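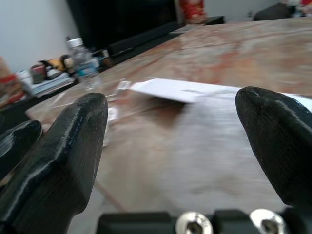
Two black gripper fingers over a tabletop.

I put money into a company last August. It was the first time I had done that outside of a retirement account, and a few people have asked me how it works, so I'm writing it down. The company is called Argate. They make a small box that sits between your router and the rest of your house and keeps your smart home gear working when the internet is out. I had been using one of their early units for a while before any of this came up.

The email came to everyone on the customer list. Argate was raising a round from a few larger investors and had set aside a slice of it for customers on the same terms. The minimum was low and the maximum for people like me was $2,000. I put in the maximum. I'm not sure I would do it again at that amount, but I don't regret it either.

Signing up took most of an evening. The raise ran through a platform called Plovex, which I had never heard of. You make an account, upload an ID, and answer questions about your income and what you already have invested. Then there is a page of warnings you have to check off one at a time. My passport scan was rejected twice because of glare. On the third try I laid it on a dark towel near the window and it went through.

After that you get the documents. There were 28 pages in the main one. I read all of it, and then I sent it to Birgit Gerlach, who I used to work with and who has done this kind of thing several times. She wrote back with five questions I should be able to answer before I paid:

What exactly am I buying?
Who gets paid before me if the company is sold?
How many months of cash do they have?
Can I sell my stake, and to whom?
What do they have to tell me, and how often?

I could answer the first one. What I was buying was not stock. It was a note that turns into stock the next time the company raises money at a set price. Until then I don't own any part of Argate. If there is never another priced round, the note can sit there for years. I had skimmed right past that on the first read. The word "shareholder" was used on the campaign page but not in the contract.

The second answer was basically everybody. The lenders get paid first, then the larger investors, then the rest of us. The third I had to ask about. Plovex has a public comment section for each raise, and I posted the question there. Réjean Nguyen, who runs finance at Argate, answered the next morning with a number of months and said which costs he had included. I thought that was a decent answer. It was also a shorter number than I wanted.

The fourth answer is no, not really. There is a page on Plovex for reselling, and I have looked at it many times. There has never been a buyer listed for Argate. I treat the money as gone. That was Birgit's advice too, and she said it before I had asked.

The fifth is one written update a year, plus whatever they feel like sending. So far they have sent four, which is more than they have to. The first two were mostly good news. The third said that the second version of the box would ship late because their contract manufacturer, Hoxha, had moved the job to a different line and the first batch of cases didn't close properly. The fourth update was on 26th May and it's the reason I'm finally writing this post.

It said that Audrey-Anne Beaudoin, one of the two founders, is moving out of day-to-day work and that Yi-chun Fu will run the company alone. It also said they are talking to investors about a new round, and that the valuation could be lower than the one I came in at. I wrote to ask what that means for the notes. The reply was polite and pointed me to section 5 of the agreement, which covers it. My note has a cap on it, so if the new price is lower than the cap, I convert at the new price with a small discount. I end up with more shares of a company that is worth less. On paper I might come out close to even. It depends on the size of the round and I can't work it out without numbers they haven't shared.

The comment section has been rough since then. A few people seem to have thought they were preordering something. One man wants his money back and keeps posting the same paragraph. Huguette Landry, who I only know from that page, has been patiently linking people to the right part of the contract. She put in money at the same time I did and also backed Brornulitz, the electric bike trailer company that closed last year. She got nothing back from that one. Her view is that Argate at least picks up the phone.

The product still works fine. We had a long outage in the winter and the lights and the thermostat kept running on their schedules. The app is slower than it was after the last update, and the setting for guest devices has moved to a menu where I can never find it. I've reported that. I don't think being an investor got me a faster reply, and I wouldn't expect it to.

A couple of practical notes if you are looking at one of these. Plovex charges a fee on top of what you invest, and it only shows up on the last screen. Save a copy of every document the day you sign, because the campaign page gets edited afterward and the old version is hard to find. Put the tax form in the same folder. I spent an hour in the spring looking for mine and it was in a message inbox on the site that doesn't send notifications.

Yi-chun Fu is doing a call for the note holders once the terms of the new round are set. I have my questions typed up, mainly about cash and about whether Hoxha is still building the cases. I'll post again after the call.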